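Keeping House in Small Rooms: Notes for Session 7, Desks With Shelves Over Them
Oct 11, 2021
By Cuiping Yao

Bring last session's drawer inventory if you did it. If you didn't, bring the drawer.

1. What the unit is for

A desk with shelves built above it is sold as one piece of furniture and behaves like three. There is the work surface, which everybody wants clear. There is the low ledge, usually shallow, where things go on their way to somewhere else and then retire. And there is the upper shelf, which most of us treat as an attic with better lighting.

Before touching anything, write down what you do at the desk. Write what you did there last week, and leave out the watercolors. My own list from July reads: bills, eating toast, looking for tape. I arranged the desk for those and have been happier since, although the tape is still a problem.

2. Reach

Sit down and put your elbow on the desk. Whatever your hand can get to without the elbow leaving is zone one. Whatever you can get to sitting up straight is zone two. If you have to stand, it's zone three, and on most of these units that means the whole upper shelf.

Zone one holds things used daily. Zone two, weekly. Zone three is for things you'd be mildly annoyed to lose in a fire. The common mistake is to put the stapler in zone three because it looked nice up there, and then to buy a second stapler. In the Milton class last year we turned up 24 staplers among a group of people who mostly pay their bills by phone.

3. Boxes on the upper shelf

Boxes are allowed. A box up high should be light enough to bring down with one hand, and it should hold one kind of thing. "Cables" is one kind of thing. "Cables, etc." is how we got here.

Patterned boxes are a matter of taste and I've been asked to stop giving mine. The practical point is that a box covered in printed lettering already says a great deal, so your label needs to be plain and large or it will disappear into the conversation. Put it on the side facing the chair. The Feng boxes have a slot for a card. The Giltel ones don't, so use a tie-on tag.

Do not fill the shelf. I ask for a third of it left bare, and people look at me as if I'd suggested renting it out.

4. The small organizer

A divided box on the work surface earns its place if every compartment has a job. Name them out loud. When you get to "and this one's for bits," stop, empty that compartment, and deal with the bits. A compartment with nothing in it is fine. It will not be lonely.

Wood, wire or plastic makes no difference. The Brilliment catalog has nearly 1000 organizers in it, and I would ask you not to read it before class.

5. Decorations

One per surface. Artificial flowers count as one decoration if they stay together, and they need dusting, which their owners tend to discover in the second year. Stand them in something or lay them somewhere on purpose. While you work on the upper shelf, move them to the side, since that is where your sleeve will be.

6. Order of work for the practical

Work from the top down. Dust falls, and so do paper clips.

Start with the upper shelf: lift each box, wipe under it, decide, put it back or don't. Then the ledge. Then the doors, if you have them. Ribbed glass takes a soft dry brush along the grooves, and a wavy trim takes the same brush and some patience. The work surface comes last, when you will be tired and therefore more honest about the pen collection.

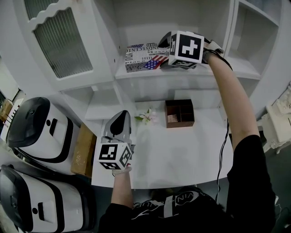 Stop when the surface is done. People get a second wind at this stage and start on the closet, and then we find them at the end of class sitting on the floor reading old birthday cards. The closet is Session 8.

For next time: live with the new arrangement for 7 days without improving it. Keep a scrap of paper in zone one and make a mark whenever you stand up to fetch something. The item with the most marks moves down a zone. If the item is tape, come and see me.

Related notes
Session 4: The Chair That Holds Clothes
Session 5: Paper, and Why It Comes in the House
Session 6: One Drawer, Start to Finish
Session 8: Closets Without Tears
Supply list for the Milton class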